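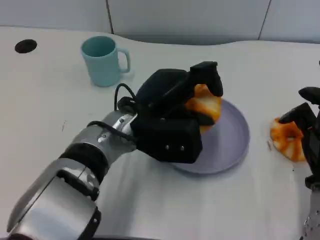 Cabin opening checklist, Bellora Family Camp
For use before the first families check in, December

1. Bunks and ladders
Guard rails on all top bunks, both sides. OK in every cabin but Bustura, where one rail moves when leaned on. Tighten and recheck. Ladders hooked at the top and rubber feet in place. OK.

2. Mattresses
Covers zipped, no tears. Two covers in Zirnotmont replaced from the store cupboard. Old ones binned.

3. Smoke alarms
Press test on each unit. All sounded. The alarm in the Chantharasri hallway is slow to stop after the button is released. Swap the unit if it does this again at the next check.

4. Exits
Doors open fully from inside without a key. Zirnotmont back door sticks on the sill and needs planing. Keep luggage racks off that wall. Exit maps are behind every door, but the Bustura one still shows the old car park as the assembly point. Reprint.

5. Extinguishers and fire blankets
Gauges in the green, pins and tags present. Kitchen blanket hung too high for a shorter person to reach. Lower the hook.

6. Hot water
Family bathroom taps no higher than 50. Chantharasri read 52 at the basin. Valve adjusted, second reading not yet taken. Do not let this cabin until it is written in here:

7. Decks and steps
No loose boards at Bustura. Third step at Zirnotmont has a raised nail, hammered flat. Non-slip strip lifting on the bottom step, same cabin. Glue is on order.

8. Dining hall
Capacity sign reads 262 and is legible from the door. Highchair straps checked, one buckle cracked, chair taken out of use. Tea urn cord runs across the walkway. Move the urn to the end of the bench.

9. Paths and lights
Path lights on by 8 pm. Two bulbs out between the hall and the toilet block. Speed sign at the gate says 20 and has been turned by the wind. Straighten and brace.

10. First aid
Kits in the office and hall are full. Lake kit is short of saline and large dressings. Restock before the canoes go out.

Items 1, 4 and 6 to be closed before keys are handed over. The rest by the end of the first week.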